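Sona Kitchen Worktops - Questions we get asked
Last updated 1/21/23

How often should I wipe down a dark worktop?
Once a day is enough for most homes. Gloss black and charcoal finishes show smears sooner than pale ones, so you may find yourself doing it more often near the kettle and the sink. Use a soft cloth wrung out in warm water, then go over it with a dry one. The second cloth does most of the work.

Can I use washing-up liquid?
Yes, a small drop in a bowl of water. Too much leaves a film that looks like grease and gets worse each time you add more. If you already have a film, wipe with plain water two or three times and dry in between.

Gloss or matt?
Gloss is easier to wipe and harder to keep looking clean. It picks up every lamp and window in the room. Matt hides fingerprints better but holds on to flour and fine dust. We sell about the same amount of each. Ask for samples and leave them in your kitchen for a few days, by the window and away from it.
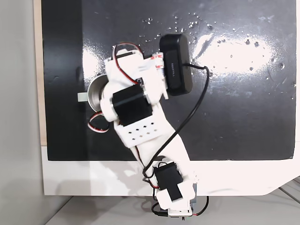
Glossy black board, seen from above.

What about limescale?
If you live in a hard water area, drops left to dry will leave pale rings. Dry the surface after use and you will rarely see them. For rings that are already there, mix one part white vinegar with five parts water, leave it on for a minute, rinse and dry. Do not use this on marble, limestone or any natural stone.

Can I put a hot pan straight on it?
No. Use a trivet. A mug of tea will do no harm to any of our surfaces, but a pan from the hob or a dish from the oven can mark laminate and can crack the resin in composite. Heat damage is not covered by the guarantee.

Will a metal mug or pan scratch it?
The metal itself is seldom the problem. Grit caught underneath is what leaves the fine lines, so lift things up when you move them. The Szabo range has a harder top coat than the Dodeck range, but neither is scratch-proof and you should always cut on a chopping board. 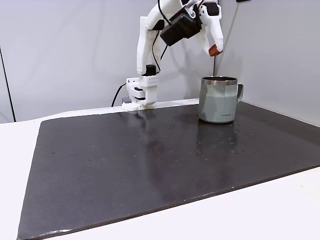 Wanda Thibodeaux wrote to us in March to say that car polish had got the fine lines out of her Dodeck top, and could we add it to this page. We would rather not. Polish fills the lines for a while, but it is not made for places where you prepare food - and it will need doing again. Light marks on gloss can be treated with our own repair paste, code 2209, which comes with a cloth and a leaflet.

How do I deal with dried-on food?
Lay a damp cloth over it for ten minutes and it should lift. If it doesn't, use the edge of a plastic scraper held nearly flat. Keep green scouring pads, wire wool and cream cleaners well away.

Do I need to oil it?
Only if it is solid wood. Laminate and composite tops take nothing from oil and will just feel sticky. New wooden tops need a thin coat once a week for the first month, then every few months after that.

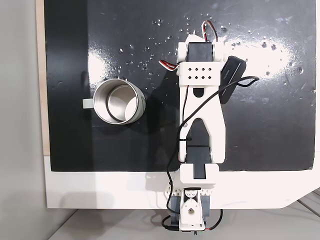 Joints are a separate matter. Where two lengths meet, or where the top meets the wall, water can get under the edge and swell the core. Check the sealant twice a year and replace it if it has gone hard or come away. A tube costs very little compared with a new worktop.

How long is the guarantee?
7 years on Szabo and 5 on Dodeck, from the date of delivery. Keep your receipt. Fitting faults need to be taken up with whoever fitted it, unless you used our own team.

Can I get an offcut to match?
Often, yes. We keep offcuts up to 1000 mm long at the Drandenden warehouse. Email a photo of the label from the underside of your top and Amos Haddad will check the racks. Colours vary a little between batches, so an exact match can't be promised.

Who do I contact about a repair?
Sibusiso Buthelezi looks after repairs. Please send your order number, two or three photos taken in daylight, and a note of what you have already tried on the mark.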